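verar-align

Time alignment and grasp segmentation for head camera and hand-held gripper recordings. Part of the Ladasmont tooling. Reads one session directory, writes one index file per episode. Does not train or run policies.

Inputs

head/ video from the head camera
grip/ jaw width and pose log, one per gripper
session.toml clock offsets, gripper IDs, task name

Jaw width is resampled to the head camera clock by linear interpolation. Gaps longer than 17 frames are left empty and flagged in the index. Clock offsets are applied before resampling, so a wrong sign in session.toml will pass validation and shift every label.

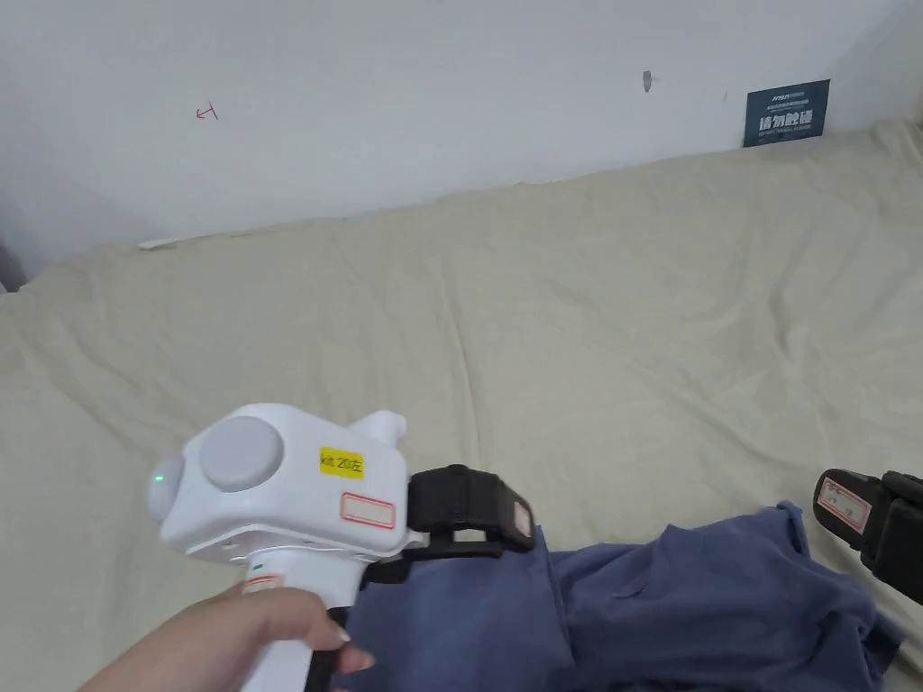 Head view, cloth task. Gripper jaw over blue cloth on a beige sheet.

Grasp segmentation

A grasp opens when jaw width falls below close_threshold for 3 consecutive samples and ends when it rises past open_threshold. Set the two thresholds apart or the segmenter will chatter. Thin cloth leaves very little width at closure, so the rigid object defaults label an empty close as a grasp. Use the cloth profile, which also checks colour change in the patch between the jaw tips. The check is skipped when the tips are outside the head view.

Usage

verar-align run SESSION --profile cloth
verar-align check SESSION

Known issues

Episodes over 2000 frames are split at the nearest open jaw sample. Grasp IDs restart in each part.
Swapped left and right IDs are not detected.
The Elum exporter drops the patch score. Use the Rinaldi format if you need it.
Version 2 index files cannot be read by older viewers.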